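Teaching by Demonstration: Frequently Asked Questions

Tretthorpe Programme for Robot Learning
Last updated May 28, 2025

These answers are intended for new demonstrators, for members of partner organisations and for anyone considering taking part in the July sessions. Questions not covered on this page should be sent to the programme office.

What does a demonstrator do?

A demonstrator carries out short household and office tasks so that a robot may later learn to do the same. Depending on the session, the task is performed either with a pair of hand-held grippers or by operating a robot arm from a control desk. Typical tasks include moving an item from one place to another, opening and closing a container, and putting a table in order. Each complete attempt at a task is called an episode.

Do I need any technical knowledge?

No. Demonstrators are not expected to write software or to understand how the learning system works. All new demonstrators attend an induction at the Carkley site, where they practise with the equipment under supervision until they are comfortable with it. Practice episodes are not added to the collection.

What is the difference between hand-held and remote demonstration?

In hand-held demonstration, no robot is needed in the room. The demonstrator holds a gripper in each hand and does the work directly. The position of the grippers and the opening of the fingers are recorded throughout, together with video.

In remote demonstration, the demonstrator sits at a desk and moves a pair of control handles. A robot arm in the adjoining room follows those movements. This method is slower and calls for more practice, and it is used where the programme needs recordings made on the robot itself. The remote stations run on the Ultis control software.

Which method will I be asked to use?

Most demonstrators begin with the hand-held grippers. Those who wish to move on to the remote stations may ask to do so after 2 full sessions. Places are limited, and the session supervisor's decision is final.

What are the black-and-white patterns on the grippers?

They are markers that allow the system to work out where each gripper is and which way it is facing. Please keep fingers, sleeves and jewellery clear of them. Markers must not be wiped with cleaning fluid, written on or covered with tape. A marker that is scratched or coming loose should be reported before the next episode begins.

How should I stand and move during a hand-held episode?

Stand close to the table, facing it, with both grippers in front of you. Work at a steady pace. Sudden movements are difficult for the system to follow, while very long pauses make an episode less useful. Take hold of an object firmly enough to carry it and lift it clear before moving it sideways. Thin or flat items are best held by the rim and kept low over the table until the next movement is clear in your mind. 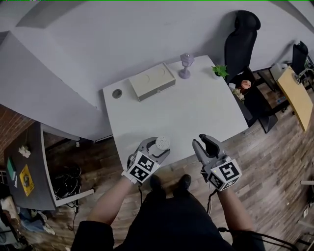
What happens if I drop something or make a mistake?

Continue if the task can still be completed in a natural way. Small corrections are welcome in the collection, as a robot must also learn to recover from them. If an object falls to the floor, stop, say "end" aloud and wait for the supervisor to close the episode. Please do not restart the recording yourself.

How is the table set out between episodes?

The supervisor follows a setting card for each task. The objects are moved to new positions between episodes so that the robot does not simply learn a single arrangement. Demonstrators are asked not to adjust the objects once the supervisor has stepped back, even where a position seems awkward.

How long is a session?

A session lasts 3 hours, including two rest breaks. The grippers become tiring to hold, particularly at first, and extra breaks may be taken at any time between episodes. Anyone who has pain in the wrist, elbow or shoulder should stop and tell the supervisor.

What should I wear?

Wear closed, flat shoes and clothing in which you can move your arms freely. Loose cuffs should be rolled back. Cables must be kept away from your feet and should be checked before each episode.

What is recorded, and will I be identifiable?

The recordings show the table, the objects, your hands and forearms, and parts of the room. Sound is not kept. Where a face or a personal document has been caught by a camera, that part of the recording is removed before it is stored. Names are held separately from the recordings.

How are the recordings used?

Recordings are checked by hand and then used to train and test robot control systems. The collection at present contains 2,457 accepted episodes. Copies are shared with our research partner, Koutsoukos, under a written agreement that does not permit resale.

May I withdraw my recordings?

Yes. A request may be made in writing at any time before the recordings have been passed to the partner. No reason need be given, and payment for sessions already completed is not affected.

Whom should I contact?

Enquiries about sessions, access needs or personal data should be addressed to Ryan Treloar, Demonstration Manager, at the Tretthorpe programme office. Demonstrators who are unable to attend a booked session are asked to inform the office as early as possible so that the place may be offered to another person.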